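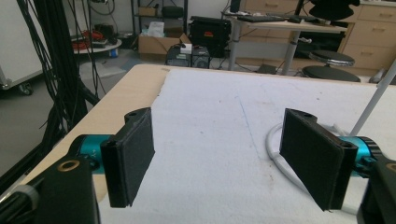
有读者在上一篇底下留言，说 A 面这么长，不如干脆拆成双张，四十五转，声音好，大家也愿意买，何必跟一条沟槽过不去。留言很长，后面还提到内圈的齿音，提到他手里那张老版放到最后一首总像蒙了一层砂纸。看完我特别想回他，结果回着回着发现要写的全是今天的活，那就直接写进本子里，里面有一半算是回复。

2019年8月18日，刻片间，下午到夜里

先回拆双张的事。想过，认真想过！Jääskeläinen 厂牌那边一月把母带寄来的时候，第一封信里就问能不能拆。我当时觉得行，后来把整张从头到尾听了三遍，改主意了。这张民谣摇滚的 A 面是连着写的，第二首结尾那段十二弦吉他的泛音一路拖进第三首的风琴，第四首开头又把第一首的旋律用长笛吹了一遍。中间站起来翻一次面，那口气就断了。B 面倒是可以随便拆，可谁会只拆一面呢。

所以定下来：单张，三十三转，A 面 26 分钟，一秒不剪。限量 375 张，Memik 压片厂压，黑胶料，不做彩胶（彩胶留给以后心情好的时候）。

算了一下沟距。26 分钟，平均每英寸 265 线，从外圈起刻，走到最后一个音的时候离标签还留着一小条余地，导出槽放得下，自动回臂的唱机也不会提前抬臂。账面上是成立的。麻烦在“平均”这两个字，安静的地方可以挤得很密，鼓和贝斯一起来的地方必须放开，全看变沟距系统提前看得准不准。上次那张钢琴独奏用同一套设置，挤得漂亮极了，可钢琴独奏没有底鼓。

一、母带

四分之一英寸，两轨，三十八厘米每秒，尾端朝外卷的。盒子上写着 Tututitz 录音棚，曲目表用铅笔写，有一行擦了又改，改过的曲序跟当年正式出版的一致，擦掉的那个隐约还认得出来，原来长笛那首本来要放开头！这个我反复想象了半天，幸好没有。

带子状态比我担心的好。背涂层没有粉，过导柱不叫，没烤。接头倒是有几处让人揪心，胶干了，走到第三首前面那一处，手动慢速过的时候接口张开了一条小缝。取下来重新贴，用新的接头胶带，按原来的斜切角度，旧胶用棉签一点点蹭干净。贴完倒回去听，风琴进来的地方严丝合缝，高兴得在屋里走了一圈。

带头有校准音，一千赫、一万赫、一百赫，都在。先对方位角。以前我图快，只用一千赫粗调再用一万赫细调，看李萨如图形收成一条线就算完。这次多做了一步：校准音对好以后，放第二首的沙锤，左右合成单声道，再微微动一下螺丝，听高频什么时候最亮。结果跟校准音给的位置差了一丝丝。到底信谁？我信沙锤。校准音也许是另一天录上去的，或者换过磁头，谁知道呢，音乐本身走的是那个角度。两个位置都记在机器旁边的纸条上了，要回去随时能回去。

均衡按 IEC 走。一百赫那一段读出来略高，先没动。低频的磁头隆起每台机器都不一样，按校准音硬拉平，整张的贝斯就瘦了。先听，听完再说。

放带用的是那台 Brekov。老机器今天非常争气，预热以后张力稳，抖晃很低，放那段长笛的长音我闭着眼睛等它晃，没等到。上个月换的压带轮值了，比原来那个硬化的好太多，快进之后停带也不再松一圈出来。

二、听带，记给自己看的

第一首：开头吉他左边，很近，能听见手指换把。人声进来之前有一下椅子响，留着。副歌的镲片在右边，混得相当亮，刻的时候要当心，现在先写上。

第二首：全张最好听的一首，我不管。贝斯跟底鼓咬得紧，低频基本都在中间，刻起来舒服。结尾的十二弦泛音里有底噪，磁带嘶声明显浮上来。厂牌问要不要降噪，我回信说不要，今天再听一遍还是不要。嘶声跟着泛音一起暗下去，风琴从里面长出来，抹干净了那个过渡就变成两段音频拼在一起。

第三首：风琴的低音有相位问题。左右声道的低频差得厉害，估计当年是两支话筒一远一近，到了低处就互相错开。监听音箱上听起来宽得迷人，换到刻头上就是垂直方向大幅跳动，槽会一会儿深一会儿浅，浅到一定程度唱针就飞了。这首是今天的主角，下面单写。

第四首：长笛，吉他，很轻的手鼓。安静，可以挤沟距，省出来的地方给第五首。

第五首：最长，最响，还偏偏在最里圈。高潮是弦乐、失真吉他、两层合唱，歌词里全是嘶嘶的音。留言里说的砂纸就是这里。老版我也找来听了，确实，从第二段合唱开始糊，到末尾齿音全散成一片。可磁带上干干净净！合唱的每一层都分得开，我第一次听到的时候真的叫出声来。这说明问题出在当年刻片或者压片那一头，那我们就有得做。

三、第三首的低频

椭圆均衡器，就是把某个频率以下的左右差信号收掉。最省事的办法是全张挂着，转折点开高，保险，槽也好看。试了一遍，风琴一下子缩到中间，房间没了，像有人把窗关上。不行。

然后换个思路，只在第三首开，而且转折点往下挪，一档一档听。挪到最低一档的时候风琴的宽度几乎都回来了，看垂直分量的表还是有两下冲得太高，都在踏板最低那个音上。那两下怎么办？整体电平让一点点，再把槽的基础深度加深一点点，两边各让一步。深度一加，槽就变宽，变宽就占地方，占地方沟距又紧了……每次都是这样绕一圈，这也是我喜欢这活的地方，拧一个旋钮，其他旋钮全都醒过来。

最后定的是：第三首开椭圆，最低一档；第二首尾巴处渐入，赶在风琴进来之前完成，听不出开关的痕迹；第四首长笛进来前撤掉。深度在踏板音前一圈手动加。练了几遍手，踩着节拍加，第二遍就顺了。

四、内圈

越往里走，同样一秒钟的音乐分到的槽越短，高频的波形挤成一团，唱针走不过去，齿音先坏。物理就在那儿，没法商量，能做的是少给它出难题。

以前的做法，包括我自己以前，是在最后一首整体压高频。压完确实不炸了，也不亮了，整首蒙蒙的。这回一分贝都没整体压。做了三件小事：

人声的齿音逐个处理。去齿音器只管最尖的那几下，门限放得很高，大多数时候它根本不动。合唱第二层有一个字特别冲，单独拉低。

右边镲片跟第一首一样亮，到里圈就太多了，动态地收，鼓手敲得重才收，轻敲放过去。

电平。A 面整体比厂牌希望的低一些。我知道他们会来问，信我都打好草稿了：唱片小声一点，唱机的音量旋钮就多转一点，里圈能干净地唱完，我觉得谁都愿意转那一下。

五、试刻

夜里开了第一张漆盘。刻针加热电流调好，吸屑管对准，先在外圈刻了一小段无声槽，显微镜下看槽壁，光，两边对称，底干净。漆屑出来是一根长长的黑丝，顺顺当当进了管子，看着就痛快。

第一刀没从头刻，只刻最坏的情况：把第五首高潮那 17 秒放到内圈真实的位置上，刻下来马上放。漆盘放几遍就软了，所以头一遍最要紧，耳朵贴着听。

第一次：合唱进来那一下有毛刺，左声道。看显微镜，槽没碰槽，是加速度太大，刻头限制电路动了一下。把去齿音的门限往下挪了一点。

第二次：毛刺没了，可那个字也没了一半，咬字变得含含糊糊。过头了，回去。

第三次：门限回到原位，电平降半分贝。放出来，安静了一秒，我把它又放了一遍。两层合唱都在，弦乐在后面铺着，最后那个嘶嘶的尾音收得像磁带上一样短。跟磁带对着切换听，磁带的高频还是更开一些，该有的差距，可是砂纸没有了！用普通的圆锥针也放了一遍，毕竟不是人人都有好唱头，稍微粗一点，能听，比老版好得多。

趁热打铁刻了完整的 A 面。26 分钟坐在那里看沟距表，手心全是汗。第一首平稳，第二首平稳，第三首踏板音前加深度，第一下准，第二下我早了小半圈，结果也没事，显微镜下那里的槽稍微宽一点，隔壁的槽离得还远。第四首挤得密密的，斜着灯光看盘面是一圈暗而细的带子，到第五首忽然散开，亮起来。音乐的形状全长在盘面上，做了这么多年我每次都要看好一会儿。

收尾时候的位置比算出来的还往外一点，说明第四首省得比预想的多。那点地方可以还给第一首，起头电平再抬一点点。下一张试。

六、还没解决的

第二首到第三首过渡的地方，漆盘上能听见一点前回声，安静处隔壁槽的影子透过来。风琴进来前一圈，很轻，戴耳机才听得清。变沟距系统在那里挤得太狠，它看见安静就挤，不懂后面那个安静有多重要。明天手动在那里放宽两圈，地方正好从第四首省的里面出。

磁带本身第一首开头也有一点印透，就是吉他第一声之前那个淡淡的影子。那个归磁带，不动它。写给厂牌的说明里要提一句，免得收到试压片以后当成刻片的毛病退回来。

Memik 那边上回的试压片有偏心，中孔打得不正，长音听起来像在晃。钢琴那张就吃了这个亏，返了一次工。这张有长笛，晃一点点就全露馅。寄漆盘的时候附纸条，请他们打孔前核一遍，试压片来了我先听第四首。

B 面还没动。听过一遍磁带，短，宽松，没有风琴，应该是享受。唯一的问题是 A 面定了这么低的电平，B 面不能猛地跳上去，翻面还要去调音量太扫兴。先按 A 面的电平刻一版听，有余量就把沟距放宽，槽刻深一点，让它稳稳当当。

再回到那条留言。四十五转双张声音更好，这个我完全同意，内圈的难处一大半就没了，要是 A 面换成五首互不相干的歌，我会第一个举手。这一张我想让人坐下来，从椅子那一声响听到合唱收尾，中间不用起身。试压片到了以后会把第五首老版和新版的对比听感写上来，也请留言的朋友到时候拿自己那张老版对着听，尤其想知道在他那套唱机上，那个嘶嘶的尾音是什么样的。

明天先做：
过渡处手动放宽，重刻第二首后半到第三首开头，只刻这一段听。
第一首起头电平抬一点，看镲片受不受得了。
Brekov 放带前磁头消磁，今天用得久了。
吸屑瓶倒掉，别又忘。
漆盘还剩的数目核一下，不够就赶紧订，这阵子到货慢。
给 Jääskeläinen 的信，电平那一段语气再软一点，底噪那一段不改。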